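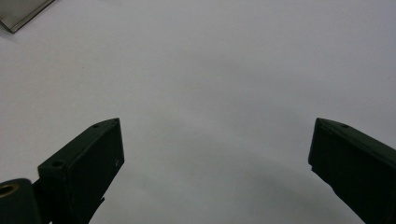 So the white table stays. I went back and forth on it all through September and I'm tired of having the argument with myself, so I'm writing it down here and then I'm done.

If you've been reading a while you know I bought it from Waltraud Wieser when she moved out of the apartment upstairs. She wanted 40 dollars for it and she threw in a desk lamp I didn't need and now use every day. It's big and plain and very, very white, and I had it in the spare room for months with junk mail on one end and my sewing machine on the other (I sewed one pillowcase in that time, so you can guess how much use the machine got).

Then Catrin Hopkin came over for coffee and asked why I was still wrapping packages on the floor. I had no good answer! I'd been kneeling on the rug with the tape gun for two years. My knees have opinions about that.

So on Sunday I cleared it. Everything off, all of it, into laundry baskets in the hall, which is my usual trick because then I can't get to the bathroom without dealing with it. The junk mail went straight to recycling. I found the good scissors, a library card from a town I don't live in anymore, and a birthday card for my cousin Saodah that I swore I'd mailed. (Saodah, if you're reading, it's coming. It has a cat on it.)

The rest of the afternoon was cleaning. White shows everything. There was a coffee ring that I'd been telling people was part of the finish, and it took baking soda and a damp rag and a lot of little circles before I gave up and went to make dinner, and when I came back I did it again and it was gone. The marker dots took rubbing alcohol. There's still one faint line near the wall that I think is a scratch, and I've decided to put the tape dispenser on it.

My new rule is that nothing lives on the table. Tape, labels and scissors can come out while I'm working, and then they go back on the shelf. I got the shelf from Grekari, the secondhand place next to the tire shop, and I'm pretty happy with it even though it leans a bit to the left. Four bins fit across if you push. Bubble mailers, tissue, boxes, and one for "misc," which I know, I know.

Sulastri says a rule like that lasts a week in any house with people in it. She may be right. I've already caught myself setting down a mug, a phone charger and half a bagel, though the bagel was only there for as long as it took me to eat it.

I packed the first batch of orders on it last night, standing up like a grown woman, with the radio on. I got through the whole pile before ten. On the rug that would have been two evenings and a heating pad. I did tape one box shut with the packing slip still lying next to it, so some things haven't changed.

Next up is the light in there, which is kind of gloomy once the sun goes behind the garage. I'm looking at a clamp lamp, and if any of you have one you like, tell me in the comments. Nothing with a touch switch please, I had one of those and it used to come on in the middle of the night.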